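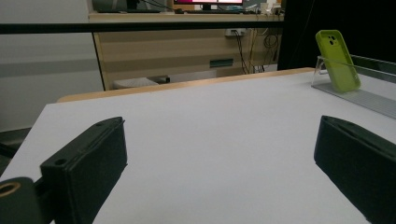
Progress report to the Leinonen Rural Stays Fund, 28 Feb 2023

We're very pleased with how the winter has gone at Stestside. The first four cabins are watertight and the track down to the lower meadow is finished at last, so guests will be able to unload right by their doors! Inside, we've settled on plain white tabletops with a light wood edge, and the same pale wood will run along the shelves and window sills.

Your grant has paid for the drainage, the track and the shower block floor. We have spent 1397 pounds less than planned on gravel (the quarry let us collect it ourselves) and would like to put that towards path lighting, if you agree.
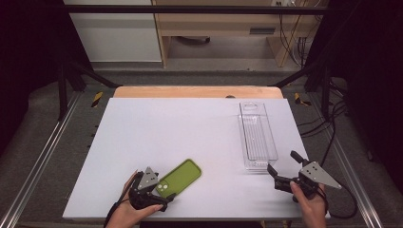

Clear tray and green phone case on a white board.

Bookings opened quietly last month and we already have 37 nights reserved, 22 of them by families who camped with us before the cabins went up. The Goltareo cabin, the one nearest the stream, is proving the favourite by a long way.
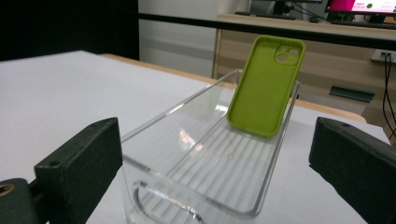
Wullell wrote after the trial stay that the beds were lovely and the stove easy to light, but that the walk to the showers felt long after dark. We agree, and it's the main reason for asking about the lights.

Still to do: decking on two cabins, the bike shelter, and the hedge planting, where 16 metres remain along the top boundary.

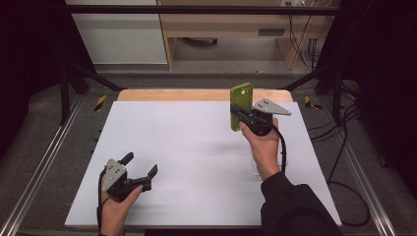 The hedge has to go in before the ground dries out, so it comes first. Decking will follow, and we expect to have all four cabins ready for guests in April. You'd be very welcome to come and stay a night before then.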